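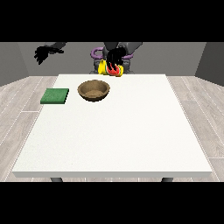 When does an episode count as a success?

When the object is resting in its goal region, both hands are clear of it, and it has stayed that way for 20 consecutive steps. All of that is read from the simulator state. The rendered view doesn't decide it.

12/03/2025
Kivamance tabletop set, scoring rules, second pass

Spent the morning on the written rules for the tabletop tasks. The July version was one paragraph and left too much to whoever was at the keyboard. Wirnholm and our side scored the same batch of 155 episodes separately, and the disagreements were nearly all at the end of the episode: object over the goal but still in the fingers, object down but leaning on a rim, hand open but touching.

What I have now, in the order the checker runs it:

1. Goal region is defined per task in the task file, before any episode is run. No edits after. If the region is wrong, the task gets a new version number and the old episodes stay scored under the old one.

2. Contact between either hand and the object must be zero for the whole hold window. Both hands, including the one that isn't doing the work. On the bowl tasks the left hand mostly hangs out past the side of the table, and people forget to include it in the contact query.

3. Hold window is 20 steps. If the object moves more than 5 mm inside the window, the count starts over.

4. Objects not named in the task have to end near where they began. Pushing the bowl or the green pad out of the way to make room is a failure even when the cup gets where it's going. The July text said "without disturbing the scene," and everyone read that differently.

5. Timeouts are failures. No partial credit in the main column. Stage reached (approach, grasp, lift, place) goes in its own column and is never added into the success rate.

6. Any interpenetration past the solver tolerance voids the episode. Void is a separate label. It gets reported next to the rate, with the seed, and we don't quietly rerun it.

Rule 6 needs more work. Fingers around a small curved object are where the solver has trouble, and a grasp that looks fine on screen can have a fingertip well inside the mesh. For now the contact log is saved with every episode so it can be rechecked if we change the tolerance.

Also wrote down the render rule, which had only ever been a habit. The view saved for review is the same one the policy gets, same crop, black bands included. Reviewers were asking for a cleaner angle, and I understand why, but then they are grading on something the policy never had. A second angle can be saved as long as it goes in a separate folder and isn't used for scoring.

Grasp stage was the other thing to pin down. I had it as "fingers closed on the object." With the cup that fires while it is still standing on the table, before any load is on the hand. So grasp and lift are now two stages. Grasp is contact from the thumb and at least one other finger. Lift is no contact between object and table.

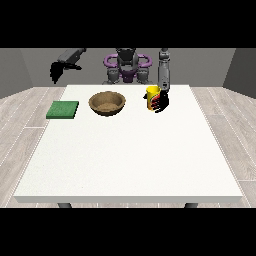

Brellgate wrote back after lunch that splitting grasp from lift is fine for them, but they don't want the hold window fixed in steps. Their control rate is different from ours, so the same number means a different length of time, and they would sooner see it in seconds with the step count worked out from the rate in the config. They also asked that a human override be allowed on voids.

First point is fair and I'm taking it. Will convert rule 3 and the line at the top of this page tomorrow. Until then our step count stands for our own runs only.

Second point I'm not taking. An override puts us back to the July situation, two people and two scores. What I offered instead is a dispute flag. It doesn't change the label, but the episode goes on a list, and if the same cause keeps showing up we fix the rule and bump the version.

To do
— rule 3 in seconds, send to Wirnholm and Brellgate
— check that the contact query includes the palm links as well as the fingers
— put a number on "near" in rule 4. Rotation too? The bowl is round so it hardly matters there, the pad is square and it does
— rescore the old batch under the new rules, keep the old scores in the file
— Olaniyan task files still use the old stage names, so the checker skips them without a warning. Should be a hard error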